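Thursday, December 29, 2022

Up at seven to let the alterations out of the bag and hang them before they creased any further. Mariann's coat first, because she is collecting it tomorrow, then the two bridesmaids' dresses, then my own outfit, which I have been avoiding since the autumn.

The wedding is on the 11th and I am still not settled on what I am wearing. I had it all worked out in July. Navy crêpe dress to the knee, the long-line jacket from Javley, and the hat I bought for Rozália's daughter's christening. Then Orsolya rang to say that Andor's mother is in navy, has been in navy since the engagement, and would I mind. I said I didn't mind. I did a bit. She is the groom's mother and I am only the aunt who sews, so it was always going to be me that moved.

So I went into Loltudport yesterday on the early bus to look at the sales. Mekonnen had the occasion wear pushed to the back behind the coats, most of it sleeveless, which is no use in January in an unheated church. I tried four things. The plum one was a lovely colour but it had a peplum, and I have never had the waist for a peplum. The green one gaped at the back of the neck and would have wanted the whole yoke taking off. The grey one made me look like the registrar. In the end I bought a dress in a dark rust wool mix, long sleeves, plain round neck, bias-cut skirt. It was 230 before the reduction. I won't write down what I paid but it was a good deal less, and the seam allowances are generous, which you hardly ever see now.

It needs the hem up and the sleeves shortened by a thumb's width. I pinned it last night and took the pins out again this morning because I had done it in my slippers, and I'll be in a heel. Did it again in the proper shoes, standing on the kitchen stool with Justinas reading the tape from the floor. He is very good about it. He says every measurement twice, as if I might argue. 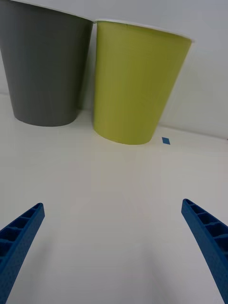 The lining is the part that worries me. It is the slippery sort and it hangs a little below the wool on the left side, so it has either dropped or was cut badly to begin with. I will unpick it, let it hang for two days from the waist and then level it. I'd sooner do that than guess.

Orsolya's dress is finished, touch wood. She came for the last fitting on Tuesday and stood in the front room with the curtains drawn so that Andor couldn't see anything if he drove by, though he was at work in Plindine the whole day. It is her grandmother's satin, remade. We took the old sleeves off at the start and kept them, and they became the panels down the side of the bodice where she needed the extra. There are 18 covered buttons down the back and I made every one of them with the little tin press. My thumbs are still sore. The loops are rouleau, stitched down by hand, and I have told whoever is doing her up on the morning to use a crochet hook and begin at the bottom.

She asked me again what she owed me and I told her again that it was a present. She had been to that bridal place in Loltudport with Rozália before she came to me, and the one she liked there was 2,495 without the veil. Strapless, all beading, and it came up in the wrong shade of ivory for her. I only saw the photograph. I thought the train looked heavy.

The veil is her own affair. She wants it off for the meal, so I have put it on a comb and not stitched it to anything.

Rang Mariann after lunch to see if she still wanted the fur collar left on the coat. She does. I think it makes her neck look short but it's her coat, and she'll be glad of it outside for the photographs. She is wearing flat boots under a long skirt and says no one will see. They will when she sits down.

Hat is the last thing. The old one is navy, obviously, so it can't go with rust. I have a bronze felt shape upstairs that was meant for someone who changed her mind, and I could steam that and put a plain band round it. No feathers. The church is low at the side aisle and I don't want to spend the service apologising to the row behind. I have enough petersham if I join it under the bow.

Gloves — brown leather, the ones from last winter. Need a stitch in the left forefinger.

Rozália wants a lift to the church on the day and I have said yes, but her dress bag will have to lie flat across the back seat under mine, and Justinas will need to put the seat forward and keep it forward.

Tomorrow: Mariann at ten. Unpick lining. Buy brown thread, two reels, and a packet of fine needles if they are open. Ask Orsolya what time the flowers are coming, because I want to be finished dressing her before the house fills up.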